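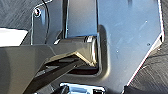
The wrist camera's view at the recess in the plate. Every opinion below comes from staring at footage like this.

I've been grumbling about success rates for a while now, and our Clivby runs finally pushed me into writing the grumble down. Clivby is our contact task: get the finger into a pocket in a metal plate, touch the inside wall, come back out. Easy for you and me, pretty miserable for a robot, especially on shiny metal where the lighting does half the lying.

We trained two policies on the same 1340 demonstrations. One was plain Skatach, which sees only the wrist camera. The other was Skatach with Lelari bolted on, a small extra network that guesses contact force from the motor currents. Then we ran each one 4000 times over a couple of weeks in June and counted. The gap in success was 2 points. Two! If you went by the headline number you'd shrug, keep the simpler one and go to lunch (I very nearly did).

Then I watched the runs. Plain Skatach gets in by leaning. It hits the lip, slides, hits it again, and sooner or later drops into the pocket, and our scoring script happily calls that a win. The Lelari version touches the lip once, backs off a hair and goes in. When we went back through the logs for peak force, the plain policy had tripped our "please don't do that" limit in 44 percent of its successful runs. Successful! I wouldn't let either one near a part I had to pay for, but I know which one I'd keep working on.

So my opinion, for what it's worth, is that a yes-or-no score is the wrong thing to put in the first table of a contact paper. Put the force there. Put the number of retries there too. I know why people don't: it's messy, every lab's sensors disagree, and reviewers like one bold number per row. The Gittins benchmark does ask for force traces, bless it, but they go in an optional upload and I'd bet most folks skip it. We skipped it last year.

The fair complaint is that motor currents are a lousy force sensor, and yes, they are. Ours drift as the arm warms up. I'd still take a drifting number over a checkmark, and next round we're logging everything from the first run so I don't have to spend another week digging.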